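# Rakia, the arm in the back bedroom

Rakia is a gripper on a secondhand arm, and before it is trusted with Tülin Aksoy's kitchen it has to behave in simulation. I do the modeling. Svend Lauritsen does the sighing.

We are on build 16. It runs on my old desktop, which needs 40 minutes to start a night of trials and one careless cable to end them. Tülin has asked for a date. I said July and left out the year.

The marble was Zerrin Gökçe's choice. I had a plain gray tabletop, which she said looked like a tax office, so now the black gripper works over dark brown stone with white veins all through it.

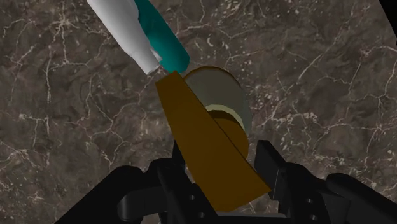

Svend still wants the fingers slower on the close. I gave him 20 percent and he asked for it in writing. Next on the list is the wrist cable on the real arm, currently held up with a hair tie from Saadet Çınar. She would like it back.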